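Speaker notes - "What changed on the packing side"
Skastora workplace day, Saturday, second slot after lunch

Slide 1. Title
Say who we are: Galell, we pack and sort tableware and party supplies for caterers. 130 people on the floor across both shifts. I run the day shift. I'm not an engineer, and the engineering questions should go to the Yurchenko people at the back table.

Slide 2. Where we started
Before the arms, every mixed order was picked and set by hand. Cups were the worst of it. They're light, they tip, they nest too tightly, and you handle the same one three times before it goes in a box. On our busiest day in December we sent out 852 mixed orders. People went home with sore wrists. Pause here, some of the room will know this work.

Slide 3. What we bought and what we didn't
We put in 7 two-armed stations. We kept the conveyor, the benches and the old labeling software, Clelilico, which everybody complains about and still does the job. No jobs were cut. Say that early, it's the first question every time.

Slide 4. The first month
Don't rush this one. It was slow. The stations did less than a new hire would. Two of our most experienced packers asked to move to receiving, and I let them. One came back in the spring. I should have told people sooner what their day would look like, and all I gave them was a date and a safety sheet.

Slide 5. What the work is now
A packer used to fill boxes for eight hours. Now the same person looks after two stations, clears jams, checks finished trays and fills the odd orders the arms can't handle. More walking, less reaching. Some like it. Some say it's lonelier, because the benches used to face each other and the stations don't. We moved the break to a fixed time so people sit down together again.

Slide 6. Teaching the stations
New items get taught on a plain table with a few things on it. One arm may have nothing to do for a whole task while the other does the handling, and visitors always ask about that.

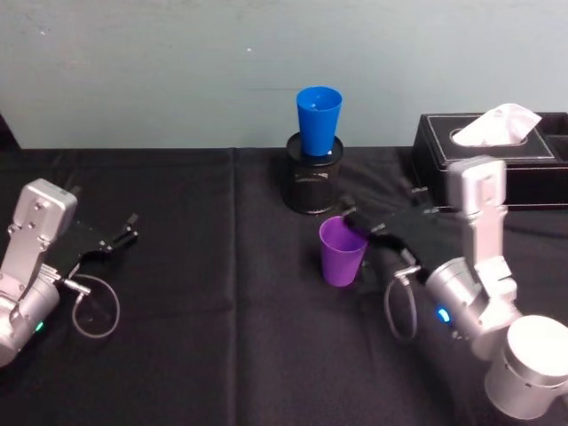

Packers do the teaching, and they're paid a skilled rate for it. That was the best decision we made. They know which cup sticks and where to take hold of it, and the people who wrote our first set of tasks didn't. We have 597 taught tasks on the books now, and the packers can retire one if it gives trouble.

Slide 7. Still not fixed
Night shift gets less training than days. The alarm tone is too close to the forklift tone. Pay steps between packer and station lead are too far apart - we're in talks on that, so don't give a figure.

Slide 8. Questions
If it's quiet, ask who here has had their job description rewritten in the last year. Leave ten minutes. Handouts are by the door, and the floor tour leaves from the loading side at 3:30.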